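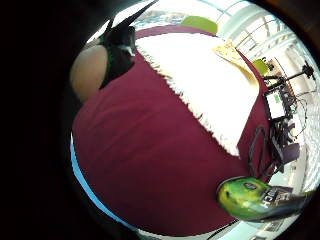 Our project looked at one county map, the Goodwin sheet, and asked whether its maker surveyed the land at all. The dealer's listing from Ciltora calls it "an original survey of great accuracy." We doubt that. Ikechukwu Afolabi and I compared 127 village names on it with the older Hulier map and found 21 misspellings shared by both. Two surveyors working separately would not make the same mistakes that often. Paper also moves over time, which makes small distance errors poor evidence either way. A sheet left slightly folded or curled, like the pale yellow one next to the white fringed cloth, can't be measured with a ruler and trusted, so we gave more weight to names than to miles.

The hand coloring proves even less. Sellers like to call it "original," but color could be added at any time, and we had no way to test it. The library's copy cost 294 dollars, and the invoice repeats the listing word for word.

Our weak point is the sample. We saw 4 copies, one only as a scan from Mitovance, where the northern border was too faint to read. We left those names out of the comparison. Ikechukwu thinks the roads were redrawn from fresh notes. I still think they were copied, and the spellings are on my side.

Ayodele Jibrin, September 2024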